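Small steps, soft fingers: a talk with Dougal Innes
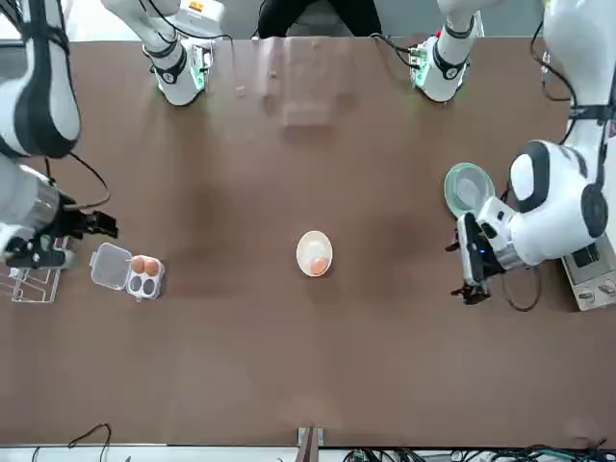

The two-arm station at Sultura, with the egg carton and bowls used for the planner tests.

Dougal Innes writes the planning software at Sultura, a small company in Stundport. When I visited him in May he was comparing two versions of the same program, and he did not stop the work for me.

"Everybody asks me about the hand," he said. "The hand I can buy. My days go to the question of when the hand should move."

His planner is called Dillside. It cuts a job into short pieces, and after every piece it asks the perception module again what is on the table. The older version made one long plan and followed it to the end. In the logs of that version he found 745 runs where the plan was already wrong before the second arm started.

Eggs are a hard case for him. Clear plastic gives poor depth values, so an empty cup in the carton can look to the software like a piece of table. "For some weeks we had a planner that wanted to put the egg under the carton," he told me. Now the perception module must give a confidence value for each cup, and below a limit the arm waits and looks again.

I asked how the two arms share the space. Dillside reserves a volume of air for each arm, 12 times per second, and the other arm may not enter it. Innes admits that this is careful and slow. A colleague from Sutcliffe, the firm which supplies the motion library, wants to make these volumes smaller.

"Maybe he is right. But I have 2,911 recorded runs, and in nearly 1,900 of them the arms come close to each other. I would like to replay all of these first."

The replay tool is what he is most proud of. It shows the plan, the camera data and the gripper force on one time line, and he can stop at any point and change one value. He wants to give it to other teams this year, when the documentation is finished. He has written the first chapter.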